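The Danko wood finish pen set comes with seven shades and two blending tips. I tested it on door trim and a bookcase at the Illorstead house. The caps seal well – no drying after 5 weeks.
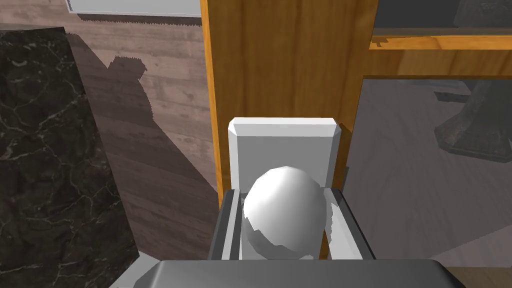
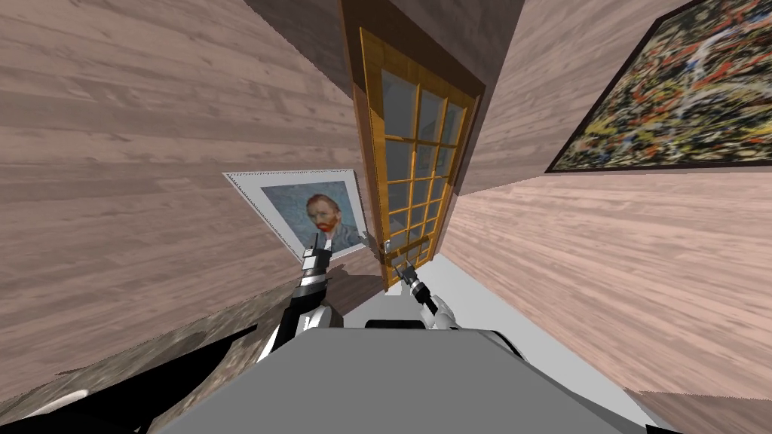
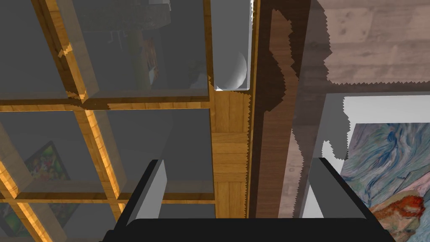
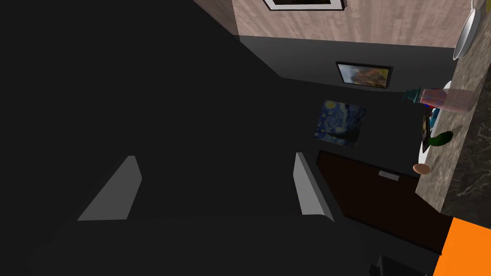
Coverage is the weak point. Each pen fills shallow scratches in one pass but leaves a lap line on wide areas. A honey-toned door set in chocolate-brown trim, as in the second picture, needs two shades and masking at the joint. Wamham's pens flow better but come in fewer browns. Rating: 7 out of 10.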